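Who checks the green ticks?
By Stefaniia Mykhailiuk
March
Print this | E-mail to a colleague
4 comments

Every vendor newsletter this spring seems to be selling the same thing, a tool that writes your unit tests for you while you get on with the interesting work. Brondero was the one our managers liked, so Brondero was the one we tried, on the invoicing code we look after for Van Hecke.

I'll give it this much: it is quick. It produced 2663 tests before lunch and coverage went up to a figure I had never seen on that project. There was some clapping on the call. Then Hnat Antoniuk sat down and read a few of them, which I gather was not part of the plan. He found 359 that could not fail. They called a function, took whatever came back and checked that it was equal to itself. Others had recorded the present behaviour of the code, bugs included, and would go red if anyone put the bugs right.
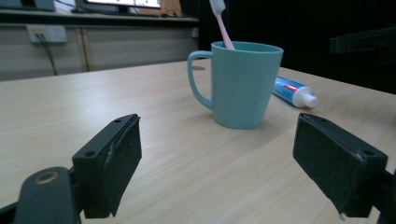

Coverage tells you a line was run. It says nothing of whether anyone looked at the result, and I am tired of seeing it on slides as if it did. Ostap Yatsenko's answer was that we could tidy up the bad tests later, but tests don't get tidied later, any more than anyone sees to the scuffed edges on the two black foam pads in the photo while the gripper still has both its fingers. A poor test that passes gives you no reason to open it.

So we ran the cheap experiment. Amirhossein Akbari went through the tax module and broke it on purpose in three places – a wrong sign, a missing rounding step, a date check turned round – and we ran the lot again. One of the three was caught. Our old hand-written suite, all 1020 tests of it, caught the other two as well.

Brondero's people say the next version will be better at this. Perhaps it will. I have asked to see it run on code we have broken ourselves, with us choosing the faults, and I am still waiting for a date.

Shared 3 times
Print this | E-mail to a colleague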